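In Defence of the Artificial Bunch

Tue 5 November

Purple in one spot, light blue in another, and three red tulips in a clear glass vase. All of them are artificial, and I'd have any of them in the house. 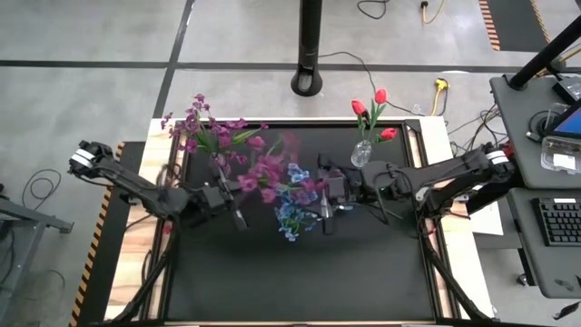 Engelbert Frei wrote in after my last column to say that a fake flower is a lie you have to dust. He would sooner look at a bare shelf, he said, or at a jar of gum leaves picked up off the footpath, than at anything made to look as if it had grown. I have had a version of that letter every time I mention the subject, and his was at least short.

I think he is wrong about the lie and right about the dust.

Take the lie first. A painted jug of roses hangs in plenty of lounge rooms and visitors don't feel cheated by it. A curtain printed with ferns is a curtain. When people sit down near artificial tulips they know within a second or two what they are looking at, and they go on with their tea. The only time deception comes into it is when the owner puts water in the vase to keep up appearances, and I would ask people to stop doing that. It goes cloudy and it leaves a ring.

Colour is where the complaint usually starts, and I have some sympathy. Light blue flowers on bluish stems are not something you will find in many gardens. But I have come around to them. If a flower isn't going to be real, I see no reason it should be held to the colours of real ones. A pale blue bunch on a dark surface does the same job as a blue cushion on a brown couch, and the cushion doesn't get letters. The ones I can't warm to are the beige and dusty pink arrangements that were everywhere a few years ago, which look tired on the day you buy them.

The mistake most people make is buying a mixed bouquet already wired together. I bought one in Clavanstead when we moved, for 19 dollars, and I have never been able to make it sit properly. Everything in it was cut to the same length and pointed the same way. Buy by the kind and put it together yourself. Something that spreads, with thin branches and small blossoms, needs room at the sides and looks best low and wide. Tulips want the opposite. Three in a vase is plenty, and they should lean a bit. I would not put the two in together. The branching stuff swallows the tulips, and then you have paid for tulips you can't see.

The vase matters more than the flowers do, and it's where I would spend the money. Clear glass shows the stems, so the stems have to be decent. Faceted glass is kinder than plain because it breaks them up a little. If the stems are bad – thick, shiny, with a seam down the side – use a pottery jug and forget about it. My own jug is an Oketti, bought second-hand with a chip in the lip that I turn to the wall.

Sreekumar Rodrigues put it to me that the real objection is that they never end. Cut flowers go off, you throw them out, and the table is clear for a week. Artificial ones stay until you stop noticing them, and then they are just another thing on the sideboard. I can't argue with that. My answer is to put them away. I keep mine in a long box on top of the wardrobe, heads all at one end, and bring out one kind at a time. The purple goes up in winter. The red comes out in November, gets me through to the new year and goes back in the box.

As for the dust, there is no trick to it. A hair dryer on the cool setting, outside, takes off most of it. A soft paintbrush does the rest. Fabric petals can go fuzzy if you wash them, and the dye can run, so try a leaf at the back before you dunk the lot. Do it before they look dirty. Once grease from the kitchen has got into them they are finished and you should bin them without feeling bad.

I still buy real flowers. I buy them for birthdays and for people in hospital where the ward allows it, and I would not take an artificial bunch to a funeral. But for the hall table in a house where people are at work all day, with a north window that cooks anything in water by Thursday, I'll have the fake ones. Mr Frei is welcome to his gum leaves, which, I would point out, also collect dust.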